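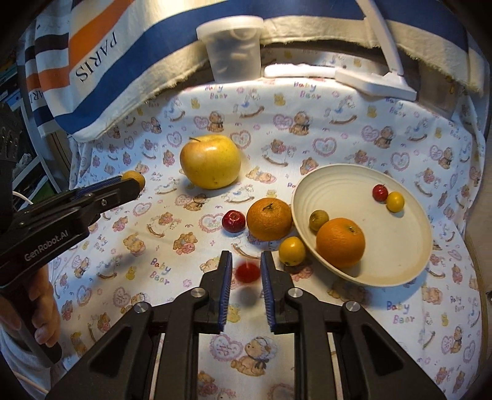
Baby clothes exchange moves to Mesdale after outgrowing its hall

A free exchange for baby clothes and bedding will reopen in Mesdale in April, after three years in a church hall in Delow.

The exchange lets parents bring in things their children have grown out of and take home the next size up. There is no charge and no limit on how much a family can take. Last year 800 bags of clothes, blankets and cot sheets passed through it.

Glenys Rees, who set it up, said the Delow hall had become too small. Rails had to be put up and taken down each time because the room was used by a dance class in the evening, and prams were often left outside in the rain.

"We had people queueing down the steps with newborns," she said. "The new place is on the flat and there's room to turn a double buggy round."

The new premises are the former Poon carpet shop on Station Road, which has stood empty for 20 months. The owner has agreed a four-year lease at a reduced rent. The back room will be used for sorting and washing, and the front will be laid out by age, from premature sizes up to age 4.

Mesdale was chosen partly for its bus links. The service from Pronow stops opposite the shop, and the exchange says a third of its families already travel from that side of the valley.

Clothes can be dropped off in the mornings from 9.30am until noon. They should be washed and buttoned or zipped, and small marks are fine. The exchange cannot take car seats, cot mattresses or anything electrical. Bedding is welcome, and flat cot sheets and muslins are needed most. Sleeping bags are accepted if the tog label is still readable.

Newborn clothes are in good supply at present. Ms Rees said the shortage is in the 18 months to 3 years range, as toddlers tend to wear things out before they can be passed on. Waterproof trousers and coats in those sizes are particularly wanted.

The Delow hall will stay open for collections until the end of March. Families who are on the list for a starter bundle do not need to apply again, and their bundles will be moved across with the rest of the stock.

Street parking outside the shop is limited to 20 minutes. There is a longer-stay car park behind the library, with a ramp up to Station Road.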